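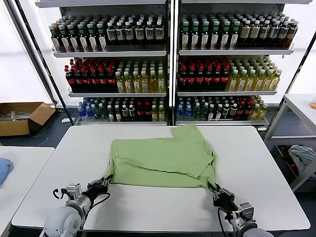 **Why compare grippers on laundry when a block of wood is so much easier to measure?** Cloth shows differences that a block hides. A block stays the same shape however you pinch it, while a shirt bends, slides, and stacks up on itself, and two grippers that look equal on paper can behave very differently once fabric is between the fingers.

# Chapter 7: Comparing Grippers on Soft Objects

In Chapter 6 you learned to tune an arm so that it arrives where you asked. Now comes the fun part: what happens at the fingertips! We will follow the Rutau trials, a set of 413 folding attempts run with two arms at one table. The trials used two sets of fingers, the Dalloreck and the Orkon, and a single controller, the Nilsuwan.

Keeping one controller matters more than it may seem. If you swap the fingers and the controller on the same afternoon, a better fold could come from either one, and your notes can't tell you which.

Corners are where most of the learning happens. A corner grip has to catch the top layer, or every layer, depending on the step — and the arm has to know which. With a light green shirt bunched on a white table, a fold line and a plain crease can look a lot alike to a camera, so we score the grip and the camera's guess in separate columns.
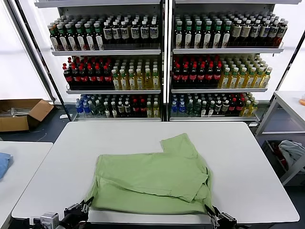
## 7.1 Setting Up a Fair Trial

Choose one garment and stick with it. Start each attempt from the same rough pose, and write down the finger opening before you begin. In Rutau, each block had 16 attempts, and the fingers were changed only between blocks.

Small items deserve their own blocks. A scrap of checkered cloth on top of a folded shirt is a wonderful test, as the fingers must close on one fabric while pressing against another. Try it early; you will learn a lot from your first few misses.

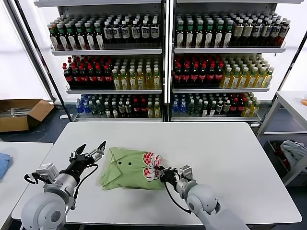

*Figure 7.3. Right gripper closed on a checkered item; left gripper open near the collar.*

Section 7.2 turns to closing force and how to log it.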